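About Minholm Sewing School

We teach people to sew, and we have a very good time doing it. 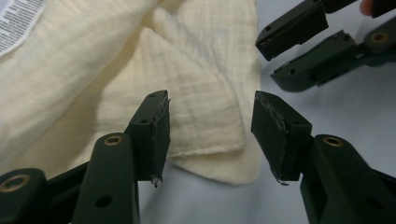 How we got started

Minholm began in January, in a rented room over the hardware store on Berisha Street, with 2 secondhand machines and a cutting table that Costel Janevski had built for his own garage and then couldn't fit through the garage door. Costel had spent most of his working life altering suits, and he kept meeting people who wanted to hem their own pants and didn't know where to begin. His friend Krum Krasniqi had been making curtains and slipcovers for years and was hearing much the same thing from her customers (usually while they stood there holding a half-finished cushion!). So they put a card in the window, and 19 people signed up for the first beginner course.

We've grown since then, and we moved to our present home in Grivmont when the stairs got to be too much for some of our regulars. We still start everyone the same way, with plain cotton, a straight seam and a seam ripper close at hand.

What we teach

Beginner classes run for six evenings and cover threading, seams, hems and a simple drawstring bag. After that most people go on to Pritano, our name for the pattern-fitting course, where you make a test version in muslin, pin it, mark it, take it apart again and end up with a pattern that fits you and your own shoulders. It takes patience, and there is a lot of tea involved.

We also hold mending nights, a quilting group and a children's class during school vacations. Our lending shelf has more than 400 patterns on it, some of them older than either of our teachers, and students may borrow them for as long as a project takes.

Coming to see us

You don't need your own machine, and you don't need to have sewn before. Stop in during any class and somebody will show you the workroom and find you a chair. Parking is behind the building, next to the bakery.

Page last updated 8/6/23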